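The Bottle and the Carpet

Bo-ram Sung keeps the returns ledger for Danden, a drinks distributor with a two-room office above its loading dock in Vustudham. In January she started a second ledger, for the bottles that never made it downstairs.

The company sells orange soda, mostly, along with a lemon line called Hajji and a cola that comes and goes with the season. Staff drink it free. The empties are supposed to go in a crate by the stairs, and every Saturday a driver takes the crate to the Iltik recycling yard.

In the first month, 155 bottles went out to desks and 147 came back to the crate. Sung wanted to know where the rest had gone. She found most of them on the floor.

"People put a bottle down next to the chair and it rolls," she said. "Then it's behind something and you forget it."

A soda bottle is built to stand up. The molded lobes at the base give it feet and help the plastic hold its shape under pressure. On its side, those feet do nothing, and the long smooth body behaves like a wheel. On a hard floor it can travel the length of a room. Carpet slows it down, and a low pile will usually stop it within a few feet.

The office has gray carpet, laid 17 years ago, and Sung has strong opinions about it. It hides crumbs and coffee. It does not hide orange. 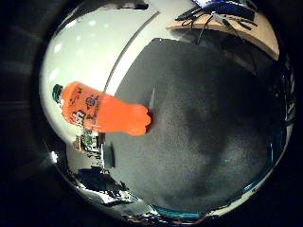

Sung walks the rooms at 4:30 in the afternoon, before the cleaners arrive. She looks along the walls first, then beneath the desks. Bottles with anything left in them get emptied in the sink and rinsed. The caps go back on, which is how Iltik asks for them.

The walk takes her 10 minutes. She has asked for a second crate at the far end of the office, and the request is with the building manager. The crate costs $35.

Last month every bottle but one was accounted for. It turned up on a windowsill with a cutting from somebody's ivy in it, and she left it there.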